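From: Marlene Petrenko
To: plant-equipment list
Date: 2026-07-27
Subject: Re: Discharge gate seals on the Govari mixers

Dear colleagues,

Thank you to Mr. Harawira for his message, quoted in part:

> The seals on our second Govari lasted 79 shifts before slurry
> reached the bearings. Is the Zendska replacement approved
> for this model?
> Declan Harawira

The Zendska seal is approved for mixers delivered after May – earlier units need the wider retaining ring.

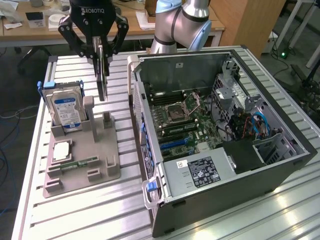 Rings may be ordered through Robichaud under part number 312. Sites with older drums should order two per gate.

Please grease the bearings every eight shifts until the new parts are fitted.

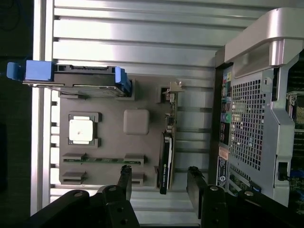
Requests for a fitter should go to Lucie Simard, with the drum serial number in the subject line.

Regards,
Marlene Petrenko
Equipment Office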